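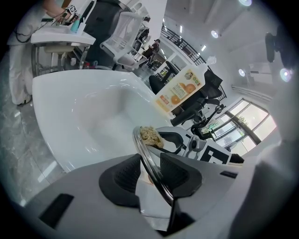 Item 2 – finger pads, linkage and marker at the shampoo basin, clear plate between the pads.

Home | Sites | Checklists | Forms | Contact

RAMDEN SITE INSPECTION – HAND-HELD GRIPPER DEMONSTRATIONS
Site: Flutitz salon
Task: wipe a glass lid with a sponge
Checklist revision: April
Result: pass with comments

1. Floor and walkways
Operator standing area clear – OK
Cables off the walking route – COMMENT
Cable on the counter edge by the shampoo station can catch a sleeve. Tape it flat or route it behind the shelf. The marble floor gives poor grip when water gets on it. Put a mat down before any session with the tap running.

2. Gripper, mechanical
Finger pads seated, no lifting at the corners – OK
Linkage moves freely over full travel – OK
Fasteners tight – OK
Marker flat and clean – OK
Pads were last changed at 1878 cycles. The Rendel sheet allows more, but pads used on glass should be checked by touch at the start of every shift. A worn pad lets the plate rotate before the operator feels it.

3. Object handling
Glass parts free of chips – OK
Spare lid on site – NO
Order one. Do not continue with a chipped lid, even if the chip is outside the grip area. Close on glass slowly and stop at first contact. The linkage has no force limit and the operator's hand is the only control.

4. Sink station
Two grippers in use, one operator – OK
Work kept over the basin – OK
Faucet clearance – COMMENT

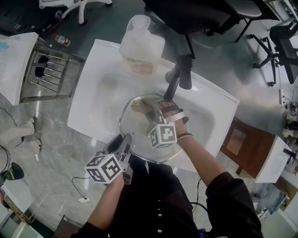 Item 4 – both grippers over the lid, sponge held to the glass, faucet directly behind.

The spout is close enough to strike with the right-hand gripper on an upward move. Approach from the front and lift away toward the body. Any contact with the faucet is logged and the recording is discarded, including where the wipe itself was completed. Jewelry and loose cuffs are to be removed or covered before the operator takes the grippers.

5. Electrical
Power strip away from the splash area – COMMENT
Devices off the counter during wet work – COMMENT
The strip near the sink is acceptable for dry wiping only. Raise it on a bracket and fit a cover before wet work is approved. Repeat of a comment from the Harms site.

6. Recording
Markers in view at start and end – OK
Clocks matched between both grippers – OK
Storage checked before session – OK
Accepted recordings to date: 1029. Rejected: 265, mostly for a covered marker during the turn of the wrist. Keep the cube facing up while wiping and turn the lid instead.

7. Operator
Break taken each hour – OK
Stop word agreed – OK
Wrist strain reported – none

Open actions: 3
a) Counter cable, item 1
b) Spare lid, item 3
c) Power strip bracket and cover, item 5
Dry sessions may continue. Wet sessions are on hold until (c) is signed off.

0 comments | 2 shares

This site uses cookies to remember your form settings. Accept | Manage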